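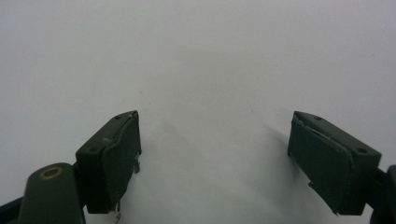 *Dark green on plain white*

## About Gillaso

Hi, I'm Lauri! Gillaso is a tiny language school, just me and Ilari Partanen, and we teach Finnish to grown-ups who thought they'd left homework behind. We started with 2 students at my kitchen table — one was my neighbor, the other was her very patient husband.

Classes are small and pretty loud. You'll learn to order coffee, complain about the weather and get through a phone call with the bank (harder than it sounds, trust me). Ilari runs the beginner group, and I take everyone who's ready to fight with the grammar.

New groups start in April. Come sit in on a Sunday class first, it's free and there's usually cake.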